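„Man muss dem Ding auch mal was Langweiliges zumuten"

Adalberto Mendonça hat Kaffee gekocht, bevor ich überhaupt die Jacke ausziehen kann, und redet schon. Es ist Mittwoch, kurz nach neun, und ich wollte eigentlich nur wissen, ob sich das Zweiarm-Paket von Braltow für kleine Betriebe lohnt. „Kommt drauf an, was Sie unter klein verstehen", ruft er aus der Küche. „Wir sind elf Leute. Reicht das?" Reicht!

Mendonça berät mit seinem Büro Urenska Firmen, die sich zum ersten Mal einen Roboter anschaffen wollen. Das Paket heißt Wutatero und besteht aus zwei Armen, Greifern, Software und einem Satz Übungsaufgaben. Seit Januar testet er es, und er hat (das merkt man schnell) ziemlich viele Meinungen dazu.

„Die meisten wollen sofort ihr schwierigstes Teil greifen lassen", sagt er. „Ich sage dann immer: Nehmt Holzwürfel. Würfel, eine Waage, einen Taster, fertig. Wenn das nicht sauber läuft, brauchen wir über Ihr Gussteil gar nicht zu reden." 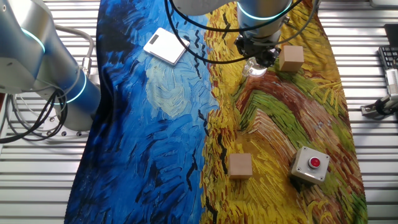 Ich frage, wie lange so eine Einarbeitung dauert, und er lacht. In der Broschüre stehe ein Nachmittag. Bei ihm seien es 13 Arbeitstage gewesen, allerdings mit Unterbrechungen und mit einem Praktikanten, der vorher noch nie einen Arm geführt hatte. „Der war am Ende besser als ich. Der hat einfach probiert, und ich habe das Handbuch gelesen — mein Fehler."

Das Handbuch, überhaupt. 200 Seiten, und das Kapitel über die Greifer kommt nach dem Kapitel über die Garantie. Mendonça hat sich die wichtigen Stellen mit Klebezetteln markiert und drückt mir den Stapel in die Hand, als wäre das ein Beweisstück. Ich blättere und finde tatsächlich zweimal dieselbe Tabelle.

Was ihm dagegen richtig gut gefällt, sind die Leuchtringe an den Armen. Ich hatte die für Deko gehalten! „Habe ich auch gedacht. Aber wenn Sie den ganzen Tag damit arbeiten, schauen Sie irgendwann automatisch hin, bevor Sie nach vorne greifen." Und die Kabel? Da verzieht er das Gesicht. Die Führung sei ihm bis heute zu locker, da müsse Braltow nochmal ran, und das habe er denen auch geschrieben, dreimal inzwischen.

Dann kommen wir auf Glas zu sprechen, und er wird lebhaft. Holz verzeiht viel, meint er, Glas überhaupt nichts. Durchsichtig, glatt, und je nach Untergrund sieht die Kamera vor allem das, was dahinter liegt. Deshalb übt er gern auf einem wilden Muster, mit Gläsern in verschiedenen Höhen und ein bisschen Flüssigkeit drin. „Auf einer weißen Platte kann das jeder. Bei meinen Kunden ist aber nirgends eine weiße Platte."
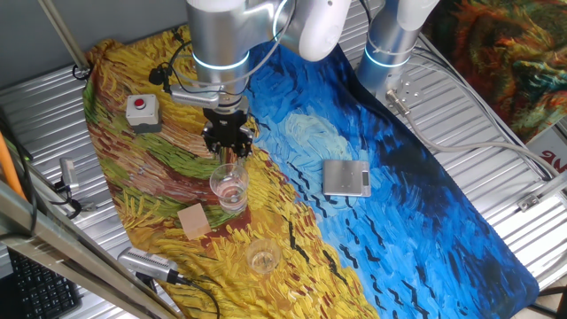
Und was kostet der Spaß?

Bei den Preisen wird er vorsichtig, die hängen stark von der Ausstattung ab. Lieber erzählt er von Fogh, einem Verpackungsbetrieb, den er gerade begleitet. Dort wollte man zuerst nur einen Arm nehmen. „Ich habe abgeraten. Mit einem Arm fangen Sie an, Vorrichtungen zu bauen, die das Teil festhalten, und das Geld ist dann auch weg."

Ob Fogh auf ihn gehört hat? Er grinst. Die Entscheidung falle demnächst, mehr dürfe er nicht sagen.

Am Support lässt er übrigens kaum ein schlechtes Haar. Eine Mail an einem Abend, die Antwort am nächsten Morgen, und zwar von jemandem, der die Frage verstanden hatte. Nur das Update im Frühjahr, das nimmt er ihnen übel: 63 Minuten Installation, und danach war seine gespeicherte Greifhöhe weg. „Ich habe mir die Zahl seitdem auf einen Zettel geschrieben. Mit Bleistift, ganz altmodisch."

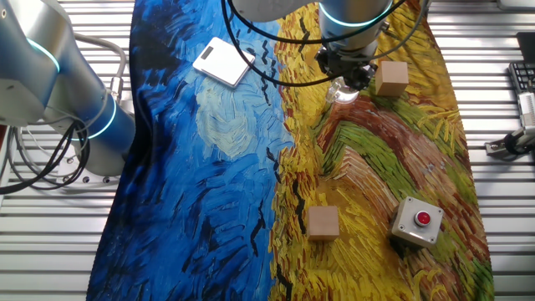
Würden Sie es wieder nehmen?

„Ja", sagt er, und dann erst mal nichts. Dann doch noch etwas: „Aber ich würde den zweiten Greifersatz gleich mitbestellen. Und ich würde mir vorher überlegen, wer im Betrieb Lust darauf hat. Wenn das keiner will, steht so ein Arm herum wie ein Heimtrainer."

Ich frage noch, ob ich selbst mal darf. Darf ich, aber erst nach der Einweisung, und die macht der Praktikant. Mendonça holt ihn und nimmt auf dem Weg gleich meine leere Tasse mit.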